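Clevell gallery: the big coat fold

Winter coats are my favourite thing to fold, and I'll happily say so to anyone! A puffer is all air and ridges, it never lies quite the same way twice, and it takes up half a wardrobe until you get it under control. For this page we stuck with one dark green quilted jacket and the brightest blanket in the Braler spare room - pink fleece, penguins all over it.
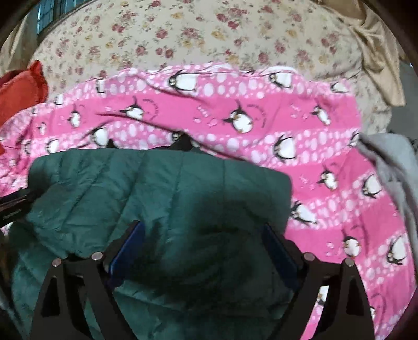 Can you fold a puffer without flattening it for good?
Fold it loosely, keep it out of vacuum bags, and give it a good shake when the cold weather comes back.

I do 2 folds, sleeves in first and then the hem up to the collar, which gets ours down to a bundle that fits the 50 litre box under the bed (the lid even shuts!). Smoothing along the stitched channels pushes the air out nicely, and it's a lovely job for a slow Wednesday evening. 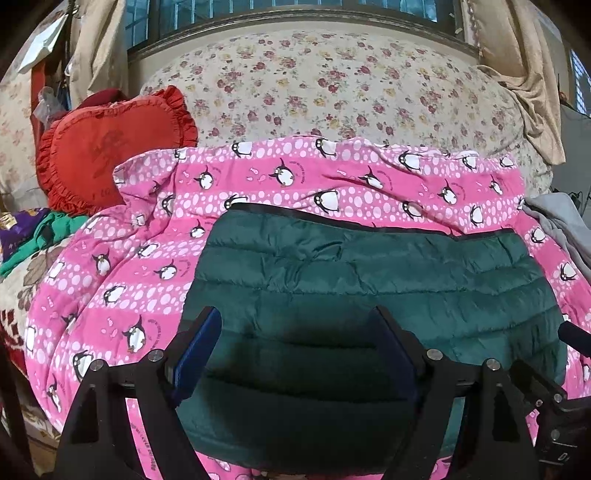

Spread out flat on the fleece, with the dark edge curving along the top and penguins on either side.

More in the Draleo set: scarves, bobble hats and the great sock pile.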